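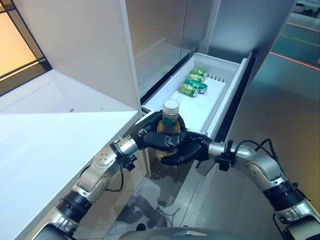
The drinks drawer at Pindby, with a bottle and the green cans.

Around the Building | Kitchen news

The drinks drawer: how we fill it from October

Many of you have asked when the small kitchen at Pindby will have cold drinks again. The answer is from October. The drawer in the refrigerator is in use for everybody on the floor, and we would like to explain how it is filled, so that it stays pleasant also in the busy weeks.

Cans go in first. We lay them on their sides at the back, one against the other, and we do not stand them up. The drawer is shallow, and a standing can touches the part above when you push it closed. Last spring we had two dented cans in this way and one which leaked over everything, and the cleaning of the small slots at the back took a whole lunch break. Please don't repeat this experience.

Bottles go in after the cans, in the space at the front. Put the cap towards the left side, then everyone can see what is left without turning them. A bottle which is already open does not belong in the drawer, it stands in the door, with your initials on it.
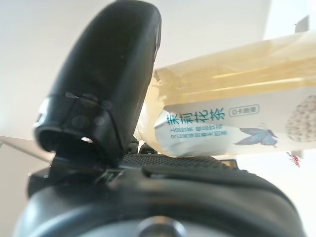

Tea was the big wish in the questionnaire. We received 30 answers, and 21 of them asked for something without bubbles. Until now we had only cans and water, so Bosman, who delivers to us, has added bottled tea to the list. The jasmine tea is pale yellow and comes in a clear bottle, so please read the label before you take it for apple juice — this happened already to two colleagues from the Utance side. It is a light tea and some people find it too sweet. If you are one of them, tell us, and we will ask for a different one in the next order.

The order is made once a month. We take 10 bottles of tea to begin with, and we will see how long they last. The reserve stands in the store room next to the copy machine, on the lower shelf. When you take the last cold bottle, please bring one from the reserve and put it in the drawer for the next person. It needs until the afternoon to be really cold, so before 10 in the morning is the best moment.

A word about closing. The drawer runs on metal rails and it likes to be pushed in the middle, slowly, until the end. If you push only at one corner it stays a little open and the refrigerator works the whole night for nothing. Do not lean on it when it is pulled out. 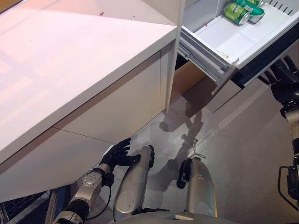 Pulled out, with the rail showing on the left side. Cans lie flat.

The worktop beside the refrigerator should stay free for unpacking. Please wipe it when you have finished, crumbs also. Empty cans and bottles go in the crate under the window, and the crate is collected at 6 in the evening.

Wishes for the next order can be written on the paper by the kettle.

Recent items
New opening hours of the Kemar canteen
Where to leave your bicycle in winter
Utance side: the lift is working again
Lost and found: umbrellas, one glove, a lunch box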